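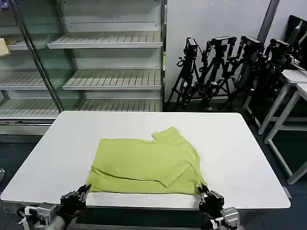 I've had the Vorkent pocket printer in my bag for two months now, and my fridge has completely disappeared behind the results. It's a little dye-sub thing that's a bit fatter than a paperback, it talks to your phone, and it spits out postcard-sized prints while you stand there making encouraging noises at it. I bought mine with my own money at Reneck in Clurkelport (on sale, and no, I didn't need it).

Setup is easy enough. You charge it, drop in the cartridge, slide the paper tray on the front and wait for the app to find it. Mine needed two goes at that last bit. After that it's been as good as gold, apart from one sulky afternoon at my aunt's place when it would only print for her phone and not for mine.

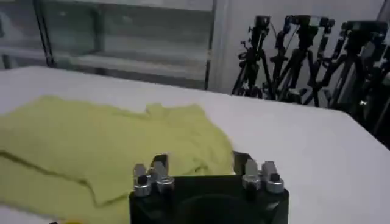

Colour is where these small printers usually come unstuck, and the Vorkent does better than I'd expected. Skin looks like skin, and skies don't go purple. Greens are the fussy ones – gum leaves come out fine, but anything that leans towards yellow gets pushed warmer than it should. Think of a crumpled lime cloth on a white tabletop, with that dark crease running across it. That's a tough ask for any cheap printer: the pale colour has to stay fresh, the shadow in the fold can't go muddy and the white has to stay white. The Vorkent keeps shadows nicely open, but I'd nudge the warmth slider down a couple of notches before printing a colour like that.

The app, sadly, is a bit of a dog's breakfast. There are more than 952 stickers and borders in there (the menu is very proud of this) and yet the crop tool is buried under three taps, and it forgets your favourite settings every time you close it!

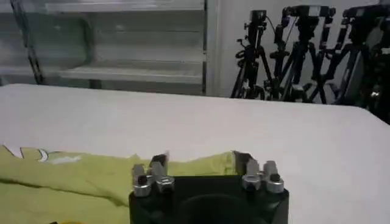 You also can't queue up a batch from different albums, so if you're making a stack of prints for a family do, pour yourself a cuppa first.

Then there's paper. I've tried the Vorkent packs and the cheaper Dhillon ones, and I keep going back to Dhillon. The gloss is softer, fingerprints don't show as much, and the perforated ends tear off cleanly. The Vorkent stock does have slightly deeper blacks, so I save it for portraits. 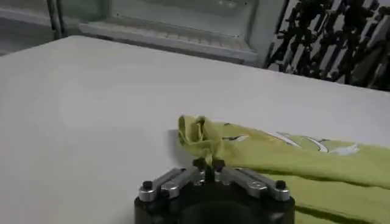
*Gripper and white tabletop, with furniture beyond.*

Battery life is decent. I took it to a wedding in November-ish weather, all wind and sideways rain, and it lasted the whole reception with a bit left over. My counter says 454 prints so far and I haven't had a single jam, although I did once put the paper in upside down and waste a sheet. Would I buy it again? Yep, at the sale price. At full price I'd want that crop tool fixed first.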